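Ticket 111
Product: Clatico square holder with cup
Opened by: Orsolya Fodor
Assigned to: Norbert Veres
Priority: normal
Status: pending customer
Summary: Cup binds in holder on removal, holder lifts with it

Orsolya Fodor
The cup goes into the block without trouble. On the way out it drags, and in the worse cases the block comes up off the table with it and drops when the cup lets go. We have seen this on one holder of the two we have. The second holder has not been used enough to say. Cup and holder came in the same carton. No visible cracks on either part. The block is placed directly on the tabletop, no mat and no fasteners.

Norbert Veres
Please check the following and report back.
1. Wipe the bore and the outside of the cup with a dry cloth. No solvent.
2. Seat the cup, rotate it a quarter turn, and lift. Repeat at all four orientations of the block.
3. Swap the cups between the two holders and repeat step 2.
4. Check that the block sits flat. Press each corner in turn and note any rocking.

Orsolya Fodor
Results:
Step 1 - done, some gray dust on the cloth, no change.
Step 2 - binds in two of four orientations. Same two each time.
Step 3 - the fault stays with the holder. The suspect cup is fine in the second holder.
Step 4 - slight rocking on one corner. I moved the block to the other end of the table and the rocking went with it, so I don't think it is the tabletop.

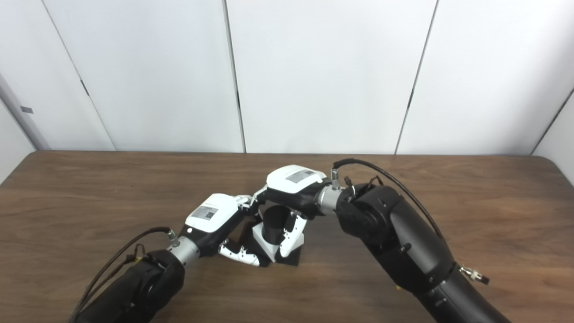
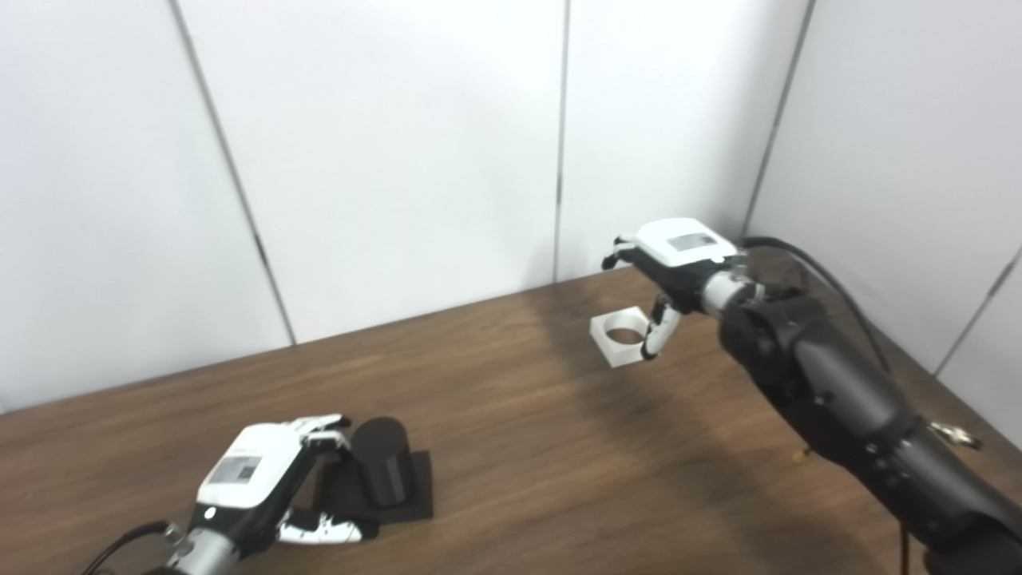
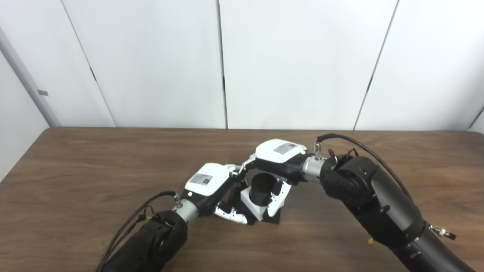

All taken at the same wood-grain table. Second: block with the round hole in its top. Third: black cup upright in its square holder.

Norbert Veres
Received. Step 3 rules out the cup. Rocking on one corner plus binding in fixed orientations suggests either a burr at the lower edge of the bore or a base that is out of square. Turn the block over and run a fingertip around the bottom edge of the hole. If there is a ridge, mark its position with pencil before doing anything else.

Orsolya Fodor
There is a ridge on the underside, short, near the corner that rocks. Marked. It catches a fingernail but I can't see it without a lamp at a low angle.

Norbert Veres
Probably the cause of both symptoms. Remove it with 220 grit paper wrapped around a dowel, light pressure, turning only. Do not sand the upper rim or the bore wall - taking material off there makes the cup sit loose and the part cannot be recovered. Then lay a full sheet of the same paper on the table and pass the base over it a few times, grit side up. Brush out before testing.

Orsolya Fodor
Done. No rocking now. The cup lifts clean in three orientations and has a faint drag in the fourth. The block stays down in all of them when the cup is empty. With 300 g in the cup the drag is gone too, or at least I can't feel it.

Norbert Veres
Faint drag in one orientation is acceptable. Leave the pencil mark on the block so you can tell the two holders apart. Log the next 300 insertions and note any lift of the block. I have asked Sylvie Grewal in parts to check the remaining stock for the same ridge, and she will add a replacement to your next shipment if the drag gets worse.

Sylvie Grewal
Stock check started. I need the batch code, molded on the base next to the corner radius. If sanding took it off, the carton label has it too.

Orsolya Fodor
Code is gone from the base. Looking for the carton.

Norbert Veres
Set to pending customer, 25th December. Review in January, or earlier if the block lifts again.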